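Our new report about the flats in Sositz

Last updated: 2021-01-01

Since April I have been working on one job which ate most of my evenings, and now it is printed, so I can write about it. Pelex, a property office in Trestby, publishes every year a small report about flats: how many were sold, in which streets, and for what price. They asked me to make the new one for the district of Sositz. I do layout and I am not an expert on property, but I have rented in Sositz for a long time and I was curious.

The old reports were hard to read. They were written by people who know the market very well and they forgot that a buyer does not. One table went over two pages and had the explanation of its columns on a third. When I showed it to my neighbour, who is looking for a flat for her son, she closed it after a minute and asked me if I wanted coffee.

My contact at Pelex was Nokuthula Hlongwane. She collects the figures and she defended every one of them. I wanted to throw out half of the tables, she wanted to keep them all, and we wrote each other very long e-mails about it. In the end the report has 80 pages, which is still more than I wished. But the tables are at the back now, and the front belongs to the streets.

For the streets I took the tram line as my order. You start at the river and you go up the hill, and each stop has its own two pages with prices, the age of the houses and a short text. I think this works better than the alphabet. People who live here think in tram stops.

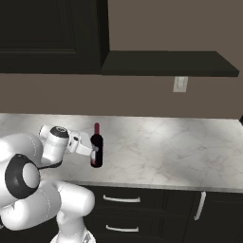
Robotic arm and wine bottle at a kitchen countertop, computer rendering.

The biggest number in the report is 2827. This is how many sales Nokuthula had in her files for the whole period, and she checked them by hand for doubles. I put it on the first page, quite large. At first I had it in red, but it looked like a warning, so it became dark green.

What surprised me was the part about small flats. I always believed that they are sold to young people who buy for the first time. In Sositz roughly 33 per cent of them went to buyers who already had another flat in the same district. I do not know if this is good or bad. My landlord is probably in this group, and he is a decent man who repairs things quickly. Still, I looked at this chart for a long time, and I made it a little larger than the others.

The printing was done by Polák, a family firm behind the old station. I went there two times. On the first visit the paper was too shiny and the thin grey lines in the charts almost disappeared. They showed me another paper, a bit rough and a bit yellow, and we changed it the same day. It made the whole thing more expensive and Pelex was not happy with me for a week — I still think it was right.

There is one mistake which I found only after printing. On the map of the upper part of Sositz the cemetery has the colour for "new buildings planned". I wrote to Nokuthula immediately. She answered that she had seen it too and had hoped I would not.

If you want a copy, the office in Trestby has them at the front desk and they cost nothing. For next year I would like to do something for people who rent, with the same care and fewer tables. I have already asked. They said they will think about it, and I am waiting for the answer.

Filed under: Work, Housing, Paper things

2 comments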